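The Long and the Short

By Farzana Paul
November
Print | E-mail this story
14 shares | 3 comments

Halima Koech got the key from the man at the Trelden shop and let herself in by the side door, as he had told her to. The lights came on in two stages. Her father's bench was at the back, under the window, and his brown coat was still on the nail.

She had come for the bars. That was how her brother-in-law had put it on the telephone. "Just get the bars, Halima. The rest can go with the lease."

Her father had made chimes. They were not the sort that hang in gardens. His stood on a frame indoors and were struck with a felt hammer, and he had sold them to schools mostly, and once to a chapel in Ornevau, which had paid late. Each set had red bars and green bars. The red were the long ones and the green were the short ones, and he had painted them so that children could be told which to hit. He was a patient man with children and less so with anyone else.

She put the kettle on and found there was no milk. She drank the tea black, standing up, and looked at the shelves. There were tins of screws, a box of felt, a calendar from Magesa Timber with the wrong year on it. He had kept everything he might need and could find very little of it. When she was a girl he used to send her along the shelves with a torch, and she would call out what was in the tins, and he would say no, no, no, until he said yes.

At half past ten Nassoro Makokha knocked on the glass. He had worked for her father for two winters, and then he had gone to Jollum for better money, and her father had not spoken to him after that. He was wearing a good coat. He wiped his feet.

"I heard you were here," he said. "I thought you might want a hand with the lifting."

"There isn't much lifting."

"No," he said. "Well."

She gave him tea. He knew where the sugar was, in the tin marked washers, and he took it down without asking.

They started with the drawers. Nassoro read out the labels and Halima wrote them in a notebook. Most of the labels were wrong. In the drawer marked hinges there was a letter from a Mr Midtbø, first name Stellan, asking for a set of chimes for his daughter's birthday and offering 438 for it, delivery included. It was folded round a pencil. There was no copy of a reply.

"Did he ever make it?" Halima asked.

Nassoro took the letter to the window. He read it twice, and turned it over to see if there was anything on the back.

"He started it," he said. "I cut the bars. He said I'd cut them badly and he'd do them again himself, and then I left. I don't know what he did after that."

"Had you cut them badly?"

"One of them," Nassoro said. "A bit."

The bins were on the low table by the far wall, one behind the other, with the dark carpet running up to the table legs. He had put carpet down because he dropped things. Halima had always disliked it. She went over now and looked into the nearer one. 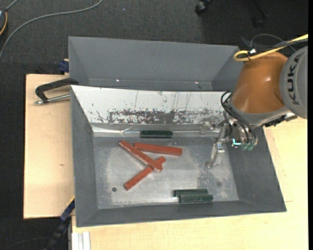 "Three of each," she said. "Is that a set?"

"It's half of one. He'd have wanted six and six."

She picked out a red bar and held it near one end, between finger and thumb, the way she had been shown. There were small nicks in the paint. Nassoro reached past her for the felt hammer, which hung on a string, and then he stopped and gave it to her instead.

She struck the bar. The note was lower than she expected and it went on for a good while.

"That's the bad one," said Nassoro. "It's flat."

"It sounds all right to me."

"He could hear it. I could hear it as well, I just didn't say so." He pushed his hands into his coat pockets. "He never threw it out, though."

Halima struck it again. A van went by in the lane and she waited until it had gone. Then she laid the bar down in the bin with the others and pulled a sheet of newspaper from the pile under the bench.

"Erasto said to sell them," she said. "He's got a man who takes metal."

"What would he give you?"

"Not much. Enough for the petrol."

Nassoro nodded. He looked at the brown coat on the nail and then at the vice, and he ran his thumb along the edge of the bench where it had worn down.

"I've still got the measurements," he said. "For the other six. I wrote them in the back of my diary and I never crossed them out."

"The girl will be grown up by now."

"I suppose she will."

Halima tore the newspaper in two and began to wrap the red bars. After the first she passed the other half of the sheet across to him – he was already holding out his hand for it – and he started on the green.

3 comments | Share | Print | E-mail this story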